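Notebook, August 30, 2024
Chores bench, running notes 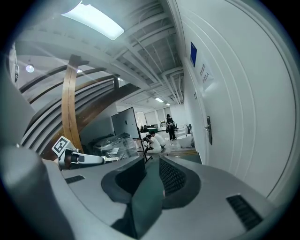
According to Amissah, we should stop writing "can it fold a towel" at the top of these pages and write "would you leave it alone with the towels" instead. Fair enough. I've been asking the first question since February and the answer keeps coming out as a sort of yes, and I still wouldn't go to lunch while it worked.

So, where things stand. I spent the morning going back over the hand-held demos. With a person squeezing the gripper, pretty much everything on the chore list is doable: cups into a rack, a cloth over a rail, screws sorted into bins, a drawer opened and shut. Two fingers are enough for a lot more housework than I'd have guessed! The trouble starts when the person goes away and the policy has to do it.

Cup racking, policy only: 15 tries, 5 clean. Most of the bad ones were the same mistake, coming in too low and nudging the rack before the grasp. Catico thinks it's the lighting. I think the demos are too tidy – we all set the cup down handle-right without noticing, and then the thing meets a handle on the left and dithers.

Towels: didn't bother scoring. It gets the first fold and then pats at the second one like it's lost its keys. Needs way more demos with the towel starting in a heap.

Screws into bins is the one I'd bet on. It's dull, the bins don't move, and a dropped screw isn't a broken cup. Brillwood asked if we could have something like it running on their packing bench and I said maybe, if they can live with slow. It is really slow (a person would be done and sweeping up). They didn't seem to mind, which surprised me.

Wiping down the counter: better than last time. It covers the middle nicely and ignores the corners, same as me at fifteen.

Fasalis wants the stairs question in the report again, meaning what good is any of this in a house if the machine can't get up to the laundry. I'd rather leave it out. Wheels and steps is somebody else's problem and we've got plenty going wrong at table height. I'll put in one line so it doesn't get asked at the review.

Where I come down, for now: shop-floor chores with fixed bins and fixed parts, yes, with someone in earshot. Kitchen chores, only the ones where you don't care if it takes all evening. Anything with cloth, not yet. Ask me again after the next batch.

To do
– redo cup demos, handle any which way, different hands holding the gripper
– heap-start towels, at least a full session
– check finger pads for wear before the screw runs
– put the rack on something that doesn't slide (why haven't we done this)
– send Brillwood the screw timings, the slow ones too
– find the good cloths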